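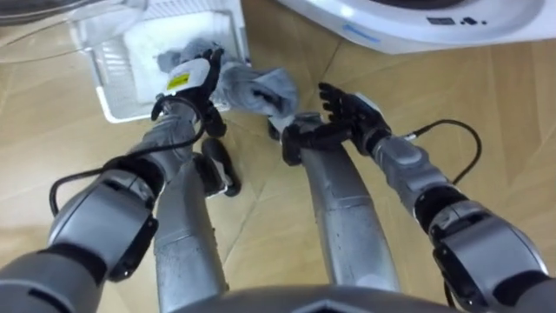 **Ticket: Lumon scoreboard drops ten points after a yellow card**
Opened: Monday, May 9, 2022
Status: open, workaround in place

Hello again, me from Bremow. I look after the scoreboard and the live match page for the rugby club and I've got a weird one for you.

During the cup game against Rallis we were 19 points up on the pitch (lovely stuff, three tries before the break) and the board said nine. I'd just put in a yellow card for our number eight, the sin bin timer popped up as it should, and our score lost its first digit. The Luner match page, which takes its numbers from the same box, showed the right score the whole way through. So the people at home were fine and the 450 in the stand were shouting at me!

What I did on the day, in order:

1. Pressed refresh on the handset. The board blinked, came back with a nine.
2. Took the card off again. Score went back to 19 straight away.
3. Put the card back on. Nine.
4. Gave up, left the card off and ran the sin bin on my phone, holding up fingers to the touch judge like it was 1975.

I finished the match that way. Their score never changed, even though they had a man in the bin in the second half too. They only had seven points at that stage, though, so there wasn't a second digit to lose.

**Update, same evening**

Went back up to the box with a flask and had a proper go at it with an empty pitch. I made up a match, home against away, and ran through every kind of event I could think of:

| Home score | Event added | Board shows |
|---|---|---|
| 5 | yellow card | 5 |
| 10 | yellow card | 0 |
| 19 | yellow card | 9 |
| 19 | red card | 19 |
| 19 | substitution | 19 |
| 19 | penalty try | 26 |

Same results with the away side once I'd given them enough points. Red cards are fine because they don't start a timer, so I'm pretty sure it's the timer sitting on top of the tens column. Two yellow cards for the same team doesn't make it any worse, you just get the two timers stacked up and the one missing digit.

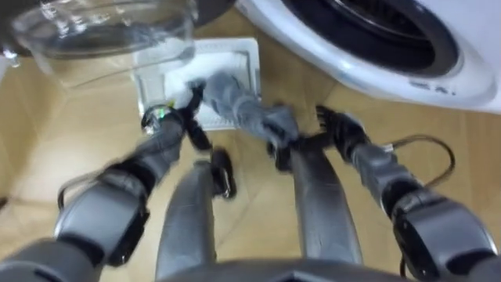
I also swapped the data cable for the spare, in case it was the plug that got rained on in December. No difference at all. The old cable is back in now, and the spare is hanging on the hook where it lives.

**Your reply asked for a few things, so:**

- Handset firmware: it says 10 on the start-up page, nothing after it.
- Display layout: "Union, two halves". I did try "Sevens" for a laugh and the score stayed put there, yellow card and all.
- Brightness: set to 1000, and I've never touched it.
- Did it work before? Yes, all through the winter. We had two yellows in one half in a horrible wet league game and the board was perfect. I updated the handset the week before the Rallis match, which in hindsight was a silly time to do it.

I did the factory reset you suggested. It wiped our team names (I'd forgotten it would, so that was a fun half hour typing "BREMOW" with the arrow keys) and the fault came back with the first yellow card.
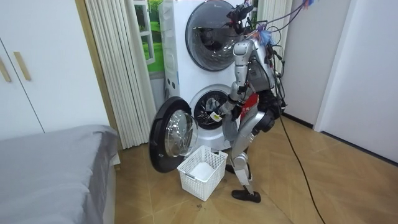 *The robot at the stacked laundry machines, with one hand near the lower drum opening.*

**Where we are now**

The Sevens layout is my workaround. You have to change the half length by hand to 40 minutes, and the sin bin defaults to two minutes, so whoever's on the handset has to bump it up to ten every single time. I've taped a note to the desk. The under-16s used it for their friendly and all was well apart from one lad getting sent back on eight minutes early, and the ref spotted that before he'd crossed the touchline.

What I'd love from you, please:

- Can I go back to the older firmware, and will I lose the team names again if I do?
- If not, is there a way to move the sin bin timer over to the left in the Union layout? I can see a "position" option in the menu but it's greyed out for me.
- Does the Luner feed need anything changing on my side if I stay on Sevens? It's calling our matches "7s" on the page and the first-team captain has had words.

We've got the semi-final at home next and I'm up in the box from noon, so if someone wants to ring and talk me through it, any time before kick-off is good. Leave the ticket open for now, thanks!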